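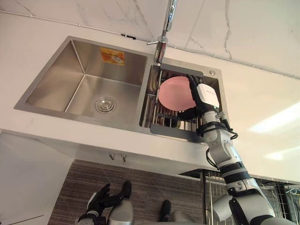

Has anyone run the Prukmont hand and the Hilto gripper on the same dish task? The message that started this thread went on:

> We are picking for a two-arm setup at Grullgate and have only tried
> the Hilto on boxes. I'd like to know how a fingered hand does on thin
> plates, and if a wrist camera is worth the extra cable. Sun 18 August
> is our cutoff for ordering.

Prev by Date Next by Date Thread Index Search Help

We have run both, so I can answer part of it. Over 7 sessions we logged 3,203 grasps with the Prukmont hands, and 2,793 of them held until release. Plates were the weak spot. A plate standing on edge in a wire rack is fine if the fingers come in from the side and curl under. One lying flat is much harder, and we still lose time there.

The Hilto was quicker on plates and poor on cups. It has no good way to follow a round wall, and we ended up closing it harder than I liked.

On cameras, we kept the head view as the main one. The wrist view depends a lot on where you mount it.

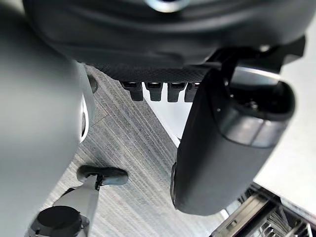

Wrist-level view, with the gripper on the right and carpet below.

We moved the mount twice before March and gained a little each time. If you only have money for one camera, put it on the head.

For cups we use both hands – one wraps low, the other presses from the side.

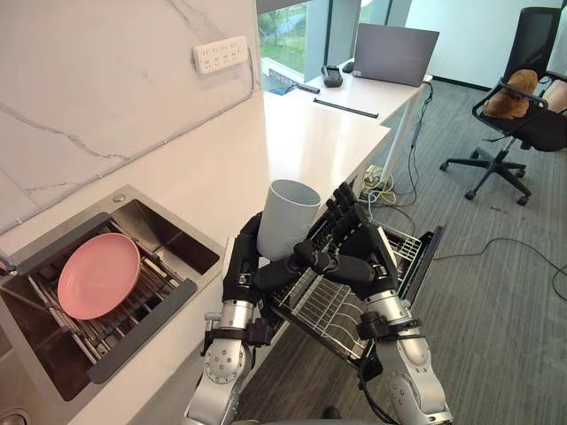
The order matters more than the force. Close the low hand first, wait 200 ms, then bring in the second. The Babaei controller lets you set that delay per arm. With no delay the two hands push against each other and the cup tips.

I can send the settings file if it helps.

Comments

Did you tape the fingertips, or run them bare?

We saw the same tipping on the Babaei. A longer delay fixed it for us, but the cycle got slow.

Please post the settings file to the list.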